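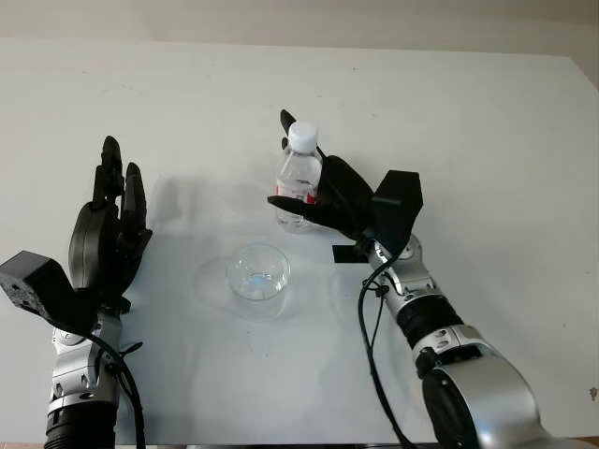

white top, scuffs and all

hinak
So the smudges. White matte desk, got it secondhand in May, wiped it twice with dish soap and the gray stuff just laughs at me. Also a small dark stain near the right edge. What do you guys use? Don't want to repaint if I can help it.

lorna_s
melamine sponge. Damp, light pressure, done. 9 bucks for a big pack, lasts forever

Madhu M
Careful w/ that. Those sponges are sandpaper basically. Did my kitchen table and now theres a shiny patch the size of a plate. On matte you WILL see it.

lorna_s
you pressed too hard. been using them for years on matte, zero shine

Madhu M
Pressed like a feather. Different paint maybe.
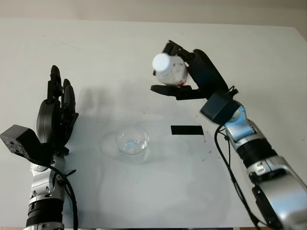
hinak
ok so test spot first, back corner by the wall. Scuffs bother me less than the stain tbh. Could be ink? Could be coffee, no idea, it came with it.

jsowa
Ink = rubbing alcohol on a cotton swab, dab dont rub. Coffee = baking soda paste, leave it 2 hours. Try the paste first, alcohol can soften some paints.

Nobuhle
or sand it. 300 grit, quick pass, one coat of Drevell matte white. Took me a Sunday morning incl. drying

Madhu M
She said no repainting

Nobuhle
she said if she can help it lol

hinak
haha true. Paste tonight, sponge on the corner tomorow. If it goes shiny I'm blaming Lorna

lorna_s
light pressure!!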